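Open Day at Yordanov in Maldale: A Kit That Builds PCs
Tuesday, March 25, 2025
By Araceli Garrido

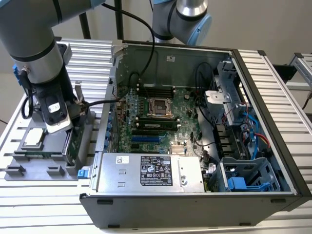

I had been meaning to get to one of Yordanov's open days since October, when a friend in Londdale told me they were working on a robot kit for small repair and refurbishing shops. The drive to Maldale took me two hours and I would happily do it again tomorrow.

The kit is called Plikport. You get a pair of arms, the table they work over, the part holders and the software, and you can start with one arm and add the other later. Anselmo Escobar ran the demo bench and answered every question I threw at him (I threw a lot). He has been on the project for seven years, and he still leans in close when the gripper goes for a part!

The job on the bench was desktop computers: processors and memory modules, picked from a holder and placed in the machine. I have put memory into plenty of old towers with my own two thumbs, so I know how fussy those slots are. What I liked most was how plain the holder is. Each part has its place, the arm knows where that place is, and if you want to run a different part you swap the holder and teach a few new points. Anselmo says a new job takes an afternoon to set up, maybe a full day if there are cables in the way — and in a used Dell there are always cables in the way.

Their own test log stood at 1326 memory modules when I visited. I asked about the failures too, and he pulled up the list without any fuss. Most were modules picked up slightly crooked. The teaching screens are still a bit crowded for a beginner, and I'd want a printed manual.

The kit weighs about 600 pounds with the table, so measure your doorways. Coffee was good, parking is behind the building, and they let you stay past closing if you keep asking things.

Recent items
Maldale Tool Fair: What I Brought Home
Fixing Up School Computers in Londdale
A Morning at the Circuit Board Recycler

Last updated: the evening after the visit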